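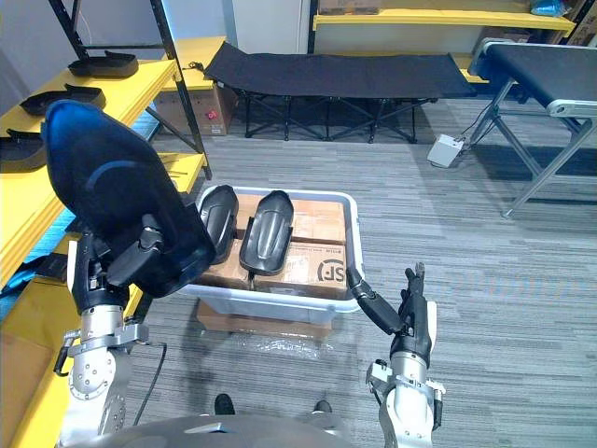
Shoe Repair Room in Fellden Reopens With More Shelves

FELLDEN - The shoe repair room on Whiteley Street is open again after a pause of two weeks. The room was closed so that the stock of soles could be sorted and new shelves could be put in place.

Teodoro Arrieta, who has run the workshop for many years, told this newspaper that the work had become necessary. Soles of different sizes were kept together, and a customer who came for a simple repair sometimes waited a long time until the correct pair was found.

"I knew that I had them, but I did not know where," said Mr. Arrieta. "My wife said to me, close the door and put it in order. So I closed the door."

The sorting is not finished yet. Black soles are lying on the yellow shelves and also on top of the boxes in a white plastic bin, which stands on a piece of flat cardboard on the floor. Mr. Arrieta asks his customers to be patient with this until the end of the summer. Each sole has to be compared with its partner before it receives a place, and he prefers to do this in the quiet hours of the morning.

At the last count the workshop had 439 pairs of soles. Of these, 154 pairs came from the Bralon shoe factory in Urkach, which stopped its production last September and sold the remaining material to small workshops in the region. Mr. Arrieta bought them without seeing them first. Most were good, he said, but 64 pairs were in children's sizes, for which there is little demand in Fellden. Parents usually buy new shoes when the child grows. He has offered these pairs to a colleague in Urkach and is waiting for an answer.

Winter boots are a large part of the work, also in the warm months. Mr. Arrieta recommends to bring them now and not to wait for the first snow. In the fall the workshop receives so many boots that a repair can take three weeks - in summer it is normally ready in four or five days. Customers should clean the boots at home and take out the laces. A name should be written on a piece of paper and put inside the left boot.

Prices stay the same as last year for heels and for stitching. The price for a full new sole will rise a little, as the glue has become more expensive. The new price list hangs beside the door.

Some shoes were also found during the sorting which had been left by customers and never collected. The oldest ticket was from the spring of 2001. The owners can still come for them with the ticket, or without it if they can describe the shoes well. What is not collected by the end of September will be given to the clothing store of the parish.

The workshop is open Tuesday to Friday from 8 a.m. to 5 p.m. and on Saturday until noon. The entrance is at the moment from the yard, on account of the road work on Whiteley Street. Bicycles can be left in the yard during opening hours.

Thursday, June 26, 2003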